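4. Trays, pans and what goes underneath them

I said in Section 2 that I'd come back to containers, and I've been looking forward to it, because this is the part of the Plamia survey I enjoyed most. The question is a plain one. When people set out a table for something that might drip or roll or get muddled, what do they put things in, and what do they put under that?

We ended up with notes on 69 tables. I'd expected the coverings to be the interesting bit and the containers to look after themselves (a tray is a tray, I thought, which shows how little attention I'd paid to my own cupboards). The divided trays changed my mind. A tray with partition walls sorts things before anyone has decided on an order. People drop one sort of thing into one compartment and another sort next door, and from then on everybody at the table follows suit.

Colour matters as well, more than I'd allowed for on the recording sheet. The tray in Figure 1 is nearly black on the outside and a warm orange-brown inside, and the change comes right at the rim. I like that very much! Your eye goes straight to the inside, where the things would be.

Figure 1. Divided tray with dark outer wall and glossy orange-brown compartments, on a pale, shiny surface; curved metal rod beside it.
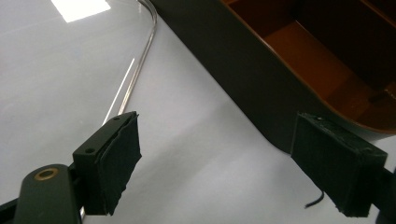

Firouzeh Mohammadi
Research Associate, Plamia Table Survey, Nundwood

The rod is the sort of thing I found hardest to code. It's thin and bent, and long thin things don't sit well in compartments, so on table after table they get left out on the surface next to the tray. I started by marking these as "strays". After the Skurninville visit I dropped the word, as it made the tray sound like home and everything else like a mistake. On the final sheet they are "alongside", and I'd ask anybody reusing our scheme to keep it that way.

Shiny surfaces need a word too. Gloss is lovely to wipe, and several hosts told me so at length, but under ceiling lights it throws back patches of glare, and a thin shiny object lying in the middle of all that takes some finding. Matt coverings scored better with me for this reason alone. I'll admit that is a preference, and I've kept it out of the totals in Table 3.

4.1 Open pans of liquid

Of the 69 tables, 21 had liquid standing in an open container. Mugs and jugs were left out of this group, as were bottles with lids. What I wanted was the wide, shallow kind of vessel, where the liquid has a big top surface and you have to think about the edges before you go anywhere near it.

With those, the covering stops being decoration. Most hosts went for paper or an old cloth, and they tended to lay far more of it than the vessel needed — right out towards the edges of the table, with the pan somewhere near the middle. I'd call this the wide margin layout. It leaves plenty of paper on every side for a drip to land on, and somewhere for your hands to hover. Square pans with rounded corners turned up here and they seem a good choice to me, though I haven't enough of them to say it with any force.

The setting in Figure 2 is as good a case of the wide margin as I could hope for. The wood shows as a band at the far edge, and the paper has nearly all the rest.

Figure 2. Wide margin layout: square stainless steel pan of dark brown liquid on a large sheet of pale paper.

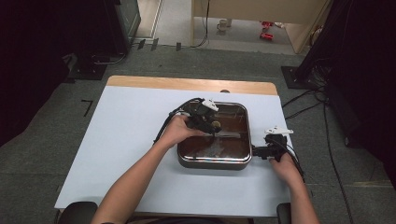 Abdelghani Kamel told me he'd never trust a single layer of paper under a dark liquid, however big the sheet was. He puts a towel beneath it, always, and he thought my scoring was unfair to people who go for thickness over spread. I argued the point for most of a Thursday afternoon and then gave in. Depth of covering now has its own column, scored separately from area, and the earlier tables were gone through again to fill it in wherever the notes allowed.

It did change things a little. In the first version, 2 of the open-liquid tables came out with poor scores simply for having a small cloth, folded over and over, set right under the vessel. With the new column they land in the middle of the group, where I now think they belong. I still lean towards the big sheet myself. A thick pad is fine as long as the drip falls where you planned for it, and mine never do.

What the survey can't tell us is how any of these coverings coped. We recorded tables as they were set out, and I have no figures for spills. Section 5 moves on to seating and the reach from the chair to the middle of the table.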